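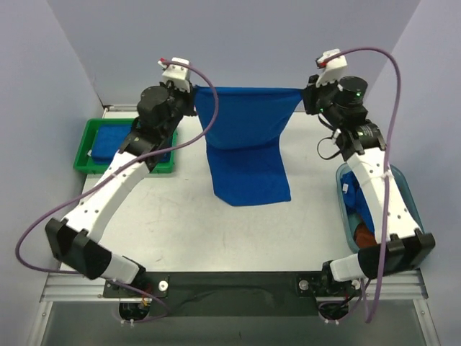
A blue cloth held by its two upper corners, with the lower part still on the table.

My grandmother had 3 rules for laundry, and two of them were about towels. The first was that you took hold of the corners before you did anything else, and the second was that you never, ever folded one in the air if there was a table to be had. (The third concerned my grandfather's socks and needn't detain us.) I thought of her all through July, when I finally sat down with Bronisława Walczak, who ran the linen room at the Makowska guesthouse in Plilletside for longer than she cares to say, and who still folds every Sunday after lunch with the radio on.

"People rush the first fold," she told me, pouring more tea. "They grab anywhere, in the middle, by the side, and then they wonder why the pile leans." In a busy week the linen room sent out 670 towels, and a leaning pile would end up on the floor by supper.
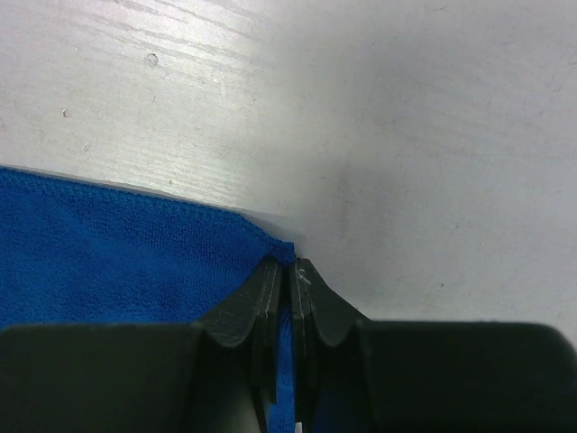 She likes to run her thumb along the hem until she comes to the corner, and she'll do it with her eyes shut if you ask her nicely. Terry is forgiving stuff, she says, all those little loops hide a multitude of sins, but the hem tells on you. If it has puckered in the wash, give it a gentle tug before you lay the towel down, and smooth from the middle outward with the flat of your hand.

After that it's a matter of bringing the top edge over, pressing the crease lightly, and bringing the rest to meet it. Bronisława folds to the size of the shelf or the tray, whichever is waiting, and I've since gone home and refolded my whole closet that way, which took most of an evening and was far more pleasant than it sounds!

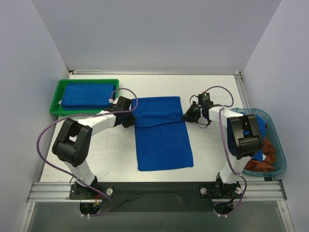

One towel folded in its green tray, the next with its top turned back, and more cloths in the basin at right.

She keeps her unfolded things in a basin to one side and her finished ones on the other, and she won't start a second towel until the first is put away. I asked whether she ever lets it all sit until Monday. She looked at me kindly and passed the cake.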